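Praline tabletop set: data card

Maintainer: Stijn Prins
Fault notes: Jolien Van Loon, Ekene Garba
Site: Wundorville
Last edited: 2 Sep 2023

Contents

3210 episodes of single-arm tabletop manipulation. Each episode holds joint positions, gripper width, commanded targets and video from fixed cameras. Joint data is logged at 30 Hz.

Known fault: stale gripper width

Episodes 600 to 725 carry a bad gripper signal. The driver dropped its connection to the gripper and kept publishing the last width it had read, with fresh timestamps. The arm went on accepting targets, so the logs pass the timestamp check and look normal until width is plotted against the command.

Consequences:
- gripper_width is constant in the affected episodes. Do not train on it.
- gripper_cmd is what was requested. It does not show that the fingers moved.
- Success labels were computed from width and have been set to null.
- Joint positions are not affected.

Safety note

The grasp check also read the stale width, so the controller could start a lift on a knife or other object it was not holding securely. The driver now stops the arm if the gripper sequence counter fails to advance. Keep hands off the table until the stop is confirmed on the console. Restarting the driver does not clear the stop; use the reset command.

Table setup, two views:
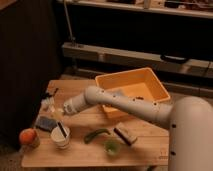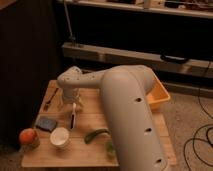
To drop the affected range, pass --skip-stale to the loader. The flag is off by default so that older results can be reproduced. Episodes recorded at Premelwood used a different driver build and have been checked separately by Teun Dewulf.

Open items
- Relabel success from video (Garba)
- Add the sequence counter to the exported logs
- Rerun the Mertens baseline without the affected range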